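Gomeck Jardale Home Charger for Electric Cars

Reviewed by Flynn Cosgrove for the Ruawai equipment pages, May 27, 2022

Sold as: wall charger with cable, mounting plate and app
Cable: fixed, not detachable
Warranty: 3 years, parts only
Installation: not included

Gomeck calls the Jardale "the last charger your garage will ever need." I have heard that before, usually from companies that stopped answering the phone a few winters later. It is a box that passes power from your house to your car and shuts off when the car says so. Most of the hard work is done by the charger built into the car, and a wall unit can't make that any faster than the carmaker allows. Keep that in mind when you read the word "turbo" on the carton.

What you get

The Jardale comes in two versions, Standard and Plus. The Plus costs $100 more and adds a screen and something Gomeck calls Smart Load Sense. As far as I can tell from the manual, this means the charger slows down when the rest of the house is drawing a lot of power. Useful if your electric service is small. If it isn't, you are paying for a screen in a garage, and you'll look at it twice.

The cable is a decent length and stays fairly soft in cold weather. Heather Hoani kept a Standard unit on an outside wall from December on and had no trouble with the plug, though the plastic holster cracked at the bottom. Gomeck sent a new holster and charged her for the shipping.

The "automotive-grade computer" claim

The sales sheet makes a lot of the Jardale's processor. I asked Gomeck what "automotive-grade" meant here and which standard the part had been tested to. Myrto Bakalis in their sales office wrote back that the chip "meets the needs of the product." Fine, but so does the one in my toaster. A charger has to talk to the car, watch for faults and keep time. Ask for the safety listing and read the label on the unit you are buying, because the one in the brochure may not match.

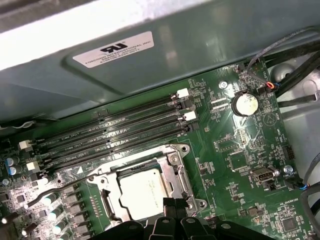

Label on a metal panel, with empty memory slots on the board below.

The app

You need an account to set a charging schedule. I don't like this. Plenty of cars can already handle the schedule from their own menus, and if yours can, use that and leave the app alone. It asked for my location, my contacts and the make of my car, and I said no to the first two with no loss that I could find.

Updates come over Wi-Fi. One of them arrived during the test and reset my start time to midnight without saying so. Gomeck says this has been fixed. Maybe it has — I have had only one update since, so I can't say either way.
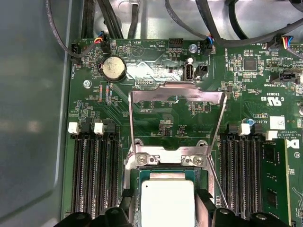
Processor in its socket, load plate open.

Energy savings

The box says "cut your charging bill." By how much? Gomeck gives no figure and no method. Any saving comes from charging at night on a cheaper rate, if your power company offers one, and a basic charger with a timer will do that too. Lesego Hlongwane went through 13 weeks of her own bills before and after fitting the Plus and found a difference too small to pin on the charger.

Compared with the Dritent

The Dritent wall unit is plainer and has no app at all. Its cable is stiffer and the case is ugly. It also has a real switch on the side, and I would take a switch over an app most days. Gomeck has the better plug handle.

Before you order

Get a quote from an electrician first. Manon Lachance's came in higher than the price of the charger, mainly for the long run from her panel to the garage. Check whether your utility gives a rebate, and whether this exact model is on its list.

Returns must be unused and in the original carton. Once it has been wired in, it's yours.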